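Cliltari gripper project, progress report, May 16, 2018

Hi all! Not the update I wanted to send, but better you get it from me. We lost most of two days on the Sullel rope task to a fault in the right-hand gripper: it kept reporting "closed" while the jaws were still open by around 12 mm.

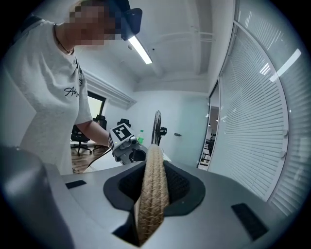
Woven rope between the pads, second gripper alongside.

I first blamed the pads (sorry, Proltent, the pads are fine). Then I swapped the units over between hands, and the bad reading went with the unit, so it's in the electronics.

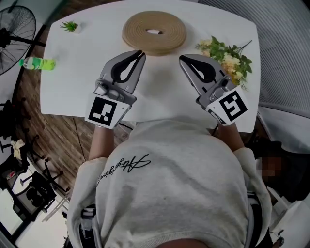

Of the 60 runs we'd planned since February, 12 have to be thrown out and done again. That hurts, but the rest were checked against the marker tracking and they hold up.

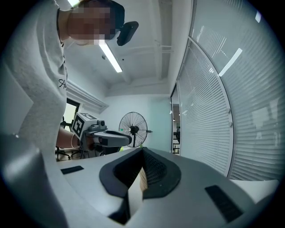 There's a safety side too. A false "closed" would let the arm lift before it has a grip, so I've locked out playback on the arm until this is fixed. Hand-held work can go on.
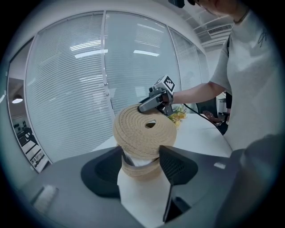 Berhe is sending a new sensor board, no charge, and I've added a check at startup that compares the two jaw readings and refuses to record if they disagree. I'd still like a spare board in the budget, please!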